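Re-sealing a Benchtop Edge Strip

Applies to: Tritument laminate tops, Louro and Vestuven profiles
Last revised: 2018-10-18

Edge strip lifts when the original adhesive has been exposed to steam or standing water. Short lifts can be re-bonded in place. If the substrate has swelled, replace the section instead.

You will need contact adhesive, a 333 mL bottle of solvent cleaner, a J-roller, masking tape, a flush-cut file and 180-grit paper.

1. Clear the top and wipe down the full length of the edge. Allow it to dry overnight.

2. Lift the loose strip by hand until you meet resistance. Do not force it past that point. Mark the limit with tape.

3. Scrape old adhesive off both faces. Residue left on the substrate will telegraph through thin strip as a ridge. Finish with the 180-grit paper, then wipe with solvent.

4. Mask the top surface to within 2 mm of the edge. Contact adhesive will stain pale colours if it is left to cure.

5. Brush a thin coat on each face. Wait until it is dry to the touch; the time is printed on the tin and varies with humidity.

6. Press the strip home from the fixed end towards the free end. Roll it firmly, working out any air.

7. Trim overhang with the file, cutting on the push stroke only and angling the tool towards the top. Remove the masking tape.

Replacement strip is sold by Brakport in 458 mm and 1009 mm lengths. Order the longer length for any run that turns a corner, as joins should be kept at least a hand's width from the radius. Colour batches differ, so check a sample in daylight before cutting.

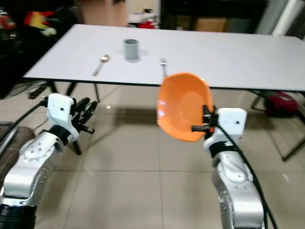 Leave the edge unloaded for a full day before using the bench, and keep kettles away from it until the adhesive has cured.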